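Bromgate Aquatic Center Masters and Club Swim League
Minutes of the League Meeting, August
Held in the upstairs meeting room, 6:30 p.m.

Present: delegates from Bromgate, Gument, Annamalai Swim Club and Husosik Masters, plus the league secretary and the meet referee. Apologies were received from the timing coordinator. The Bromgate delegate took the chair.

1. Minutes of the previous meeting

Approved with one correction. Under item 4, the warm-up for the short course meet should read 45 minutes, with the last ten for one-way sprints in lanes 1 and 8. The secretary will repost the corrected version.

2. Matters arising

The replacement lane rope for lane 3 has been delivered and fitted. The old one will be kept as a spare until the end of the season.

Gument asked whether the league had heard back about the 50-meter pool for the spring championship. The secretary has sent a second request and expects a reply before the next meeting. If there is no reply by then, the meet will be held at Bromgate in short course format.
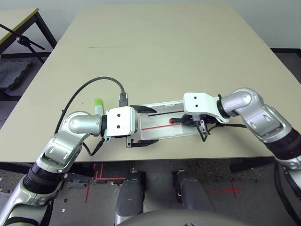 Annamalai has paid its outstanding entry fees from the June relay meet. That matter is closed.

3. Finance

The secretary presented the account. The league opened the season with a balance of $3846. Pool rental for the first two meets came to $2000 and ribbons and medals to $549, leaving a current balance of $1297. The fall meet has not been billed.

Husosik asked if the medal order could be reduced by awarding ribbons only in the 10 and under events. Gument preferred to keep medals for first place in every age group. After discussion it was agreed to keep medals for first through third in individual events and to give ribbons only in relays. Carried, three clubs in favor and one against.

Entry fees will stay the same for the coming season.

4. Fall meet

Bromgate will host. Doors open at 7:00 a.m., first warm-up at 7:15, second warm-up at 7:50, first event at 8:30. Gument and Annamalai will take the first warm-up, Bromgate and Husosik the second.

The order of events was reviewed. The 400 freestyle moves from the end of the morning session to the start of the afternoon. Last year the 400 ran long and the lunch break was cut to 15 minutes, which coaches from two clubs had complained about. The 200 individual medley takes its place in the morning.

The referee reported that the meet is short of two stroke judges and one starter. Each club is asked to send the names of certified officials to the secretary two weeks before the meet. A club that enters more than 20 swimmers must supply at least two timers per session – this is already in the league rules but was not followed in June.

Heat sheets will be posted online the evening before. Printed copies will be limited to coaches and officials. 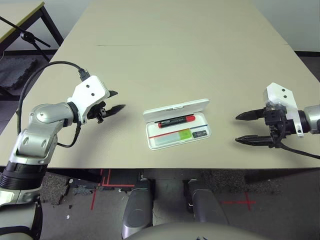

Can a swimmer who misses the entry deadline still be added on the day of the meet?
Late entries are accepted only into empty lanes, must reach the clerk of course 30 minutes before the session starts, and do not score points for the club.

The question had come from a parent at Annamalai and the delegates agreed that the wording should be added to the meet information sheet.

5. Eligibility and transfers

Husosik has two swimmers who trained with Gument until the end of June. Under the current rule a swimmer who changes clubs must compete unattached for 60 days. Both swimmers will have completed this period before the fall meet and may score for Husosik. Gument had no objection.

Annamalai proposed shortening the period to 30 days for swimmers whose families have moved. The meeting did not reach agreement. Bromgate was concerned about how a move would be proved, and Husosik wanted the same rule for everyone. The proposal is held over, and Annamalai will bring written wording to the next meeting.

6. Distance challenge

The winter distance challenge will run again from November through February. Masters swimmers log their yardage by the week and send totals to their club at the end of each month. The first badge level is lowered from 1200 laps to 900 after several newer swimmers said they could not reach it with two sessions a week. The upper levels do not change.

Kick sets count toward the total. Work with fins counts as well, but must be marked as such in the log. Open water swims do not count this year.

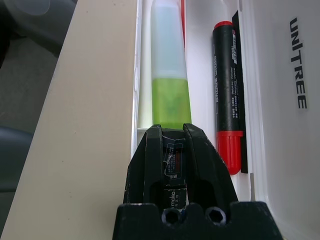

7. Coaching and safety

All coaches on deck must have current lifeguard and CPR certification. Bromgate will run a renewal course in October with 12 places, and clubs should reserve through the front desk. Three places are already taken.

The meet referee asked coaches to remind swimmers about feet-first entry during general warm-up. There were two dives into occupied lanes in June. No one was hurt. From the fall meet on, a swimmer who dives during general warm-up will be removed from his or her first event.

8. Other business

Gument asked for a link to the league records page, as the 100 butterfly record for the 35–39 age group is out of date. The secretary will check the result sheet and update the page.

Husosik offered the use of its backup stopwatches for the fall meet. Accepted.

9. Next meeting

Late October, 6:30 p.m., same room. Agenda items to the secretary one week ahead. Annamalai will chair.

The meeting closed at 8:10 p.m.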